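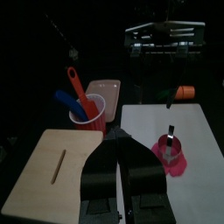
# Chapter 5: Comparing Two-Finger Grippers

A gripper is chosen for the objects it must hold. A thin wooden stick lying on a cutting board calls for fingertips that meet closely; a plastic cup calls for a wide opening and limited force.

This chapter compares 2 grippers, the Grenia and the Leemans, on one arm with one Cliso controller. Each gripper attempts 20 grasps per object, and an attempt ends after 30 seconds.

## 5.1 What is held constant

Arm speed, lighting and start pose stay fixed. The wrist camera is recalibrated after every gripper change – the Ferkberg procedure in Section 5.2 is used throughout.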